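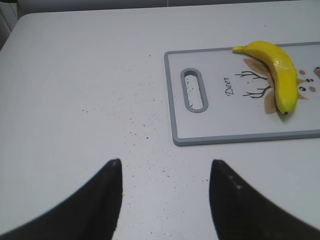
The Hemby gripper had a rated payload of 3 kilograms and a budget line that was already spent, so Ville Ruotsalainen began the comparison hoping it would win. The other candidate was the Rukus, which cost less and came with a better cable. Both had two fingers, both bolted to the same wrist plate, and both were to be judged by the protocol Kovačević had written before she left for Skimex. The protocol required one soft item on one rigid surface. Ville had chosen a banana, laid over the printed deer on a cutting board with a blue-gray rim, and he had set the closing force to 2 newtons.

He ran the Hemby first. The arm descended, the fingers closed, the banana rose. The log recorded a clean grasp and a slip value of zero. He entered it in the sheet and started the next cycle.

By late afternoon the sheet was most of the way down its second column. The Hemby was quick and left a crease. The Rukus was slow and left nothing, but every so often it paused above the board before closing, for up to 80 milliseconds, with no entry in the log to explain it.

He checked the controller. He swapped the wrist camera's cable, then the power supply. He reloaded the calibration and moved the board a little to the left. The pause stayed.

At cycle 2,698 on the Rukus's lifetime counter he opened the firmware notes, which he should have done in the morning. The last revision was signed with Kovačević's initials. Under "Behavior" she had written a single line: waits if unsure.

Ville read it twice. The protocol had a field for speed, a field for damage and a field for slip. It had no field for that. He scrolled to the bottom of the form, where the remarks box accepted one sentence, and typed: Hesitates -- see firmware.

Then he deleted it and wrote her an email instead, asking what the unit was unsure about.

Her answer came while the arm was parked. "The object," she wrote. "What are you using?"

He looked at the bench for a while before he replied. Then he set up the next cycle on the Rukus and left the form open.

Home > Fiction > Short Shorts

14 shares | 3 comments

gantry_left
I have filled in that form. Ours had a remarks box too, and it cut off at a worse place.

Maren T.
Did he ever pick one? I'd buy the slow one and put up with the wait.

openloop
80 ms would drive me up the wall. Good story, though I wanted more of Kovačević.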